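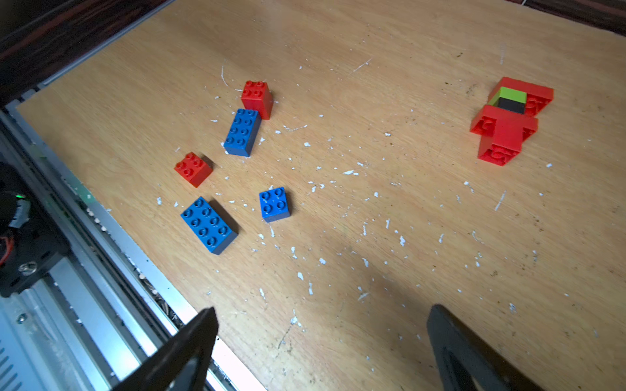 Bench arm kit, pre-use inspection
Kit: Plirnmont two-finger arm with wrist camera, supplied on trial by Cumulura
Checked by: Anum Mughal
Countersigned: Saqib Afridi
Cycle counter at start: 2,907

1. Base and frame
Frame bolts tight — PASS
Rails free of debris — FAIL. White specks and some dark bits in the slot beside the board. Vacuum out, don't use the air line.
Board secure — PASS. No movement when pushed by hand at each corner.
Board surface — COMMENT. White flecks all over, worst in the middle, plus scratches and a few brown stains on the right. Doesn't stop use. Scrape and wipe before the grip test. Cumulura to say if a replacement board is covered by the trial.

2. Power and wiring
Green LED lit — PASS
White connector seated — PASS
Red wire clear of moving parts — COMMENT. It loops out at the left edge. Not touching anything at full reach, but I would like a clip on it. The manual shows none.
Emergency stop — PASS, tried twice. Saqib tried it again from the far side of the bench and says the button is a stretch. Move it before anyone else trains on this.

3. Gripper
Fingers open fully — PASS
Fingers close level — PASS
Finger pads — not checked. Spare set from Vetier hasn't arrived.
Grip force at lowest setting — PASS

4. Test pieces
Duplo-type bricks, red and blue loose, one built-up piece with the green and black bricks in it.
Loose 2x2, pick and place, 10 tries — PASS, 10 placed
Loose 2x4, 10 tries — PASS, one set down crooked
Built-up piece — FAIL. Slipped on the second lift. The supplier's sheet only claims single bricks, so mark as outside spec.

5. Software
Ravn controller starts without errors — PASS
Speed limit set to 600 — PASS. It was back on the default after a restart, so check this every time.
Log saved — PASS

Result: fit for supervised use, single bricks only. Recheck after 18 hours' running or if the arm is moved.

Outstanding: clip for red wire, stop button position, finger pads.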